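HOME SKILLS 9: FOLDING A T-SHIRT WHEN THE DESK IS ALL YOU'VE GOT
Handout to go with the Staniforth evening class

12 shares | 10 comments

So last time we did towels, and I promised you shirts, and I know a bunch of you wrote to say you don't have a bed free or a big table or anything flat at all. Fine! We're doing it on a desk. I've folded my laundry on a desk for years (the apartment in Dolano had one good surface and that was it) and you get used to it fast.

Before you start, look at what you're up against. Mine's a fairly typical desk, chargers included.

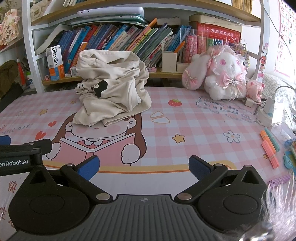 Page last changed: 29/08/2021

The shirt's in a heap, and that's how most of us meet our laundry. Don't start folding from a heap. I used to, and I got sleeves tucked inside sleeves and a collar somewhere in the middle. Move the breakables and the cables over to one side first. Plush toys can stay, they don't mind a sleeve in the face, but the white bunny on mine would be happier up on the shelf.

A mat is great, by the way. The checks on this one are pink and white and they're handy as a rough ruler: line the hem up with a row and you'll see right away if you've gone crooked.

Now spread it. Find the neckline, because everything else hangs off that. Pull one shoulder out, then the other, then the sleeves, and smooth from the collar down with a flat hand. Creases love to collect under the collar, so go over that part again.

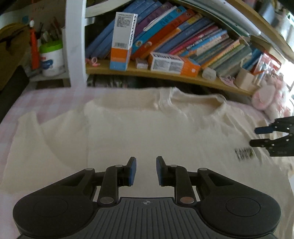 Indura wrote in after the October session that smoothing is a waste of time on a shirt you're only going to sleep in, and that she goes straight to thirds and has never regretted it. Fair enough! Thirds do work on a soft old shirt. For anything with a print on the chest I'd still smooth first, and fold so the print doesn't get a hard line across it.

For next time: bring one long-sleeved shirt and read the Susard sheet on sleeves.

10 comments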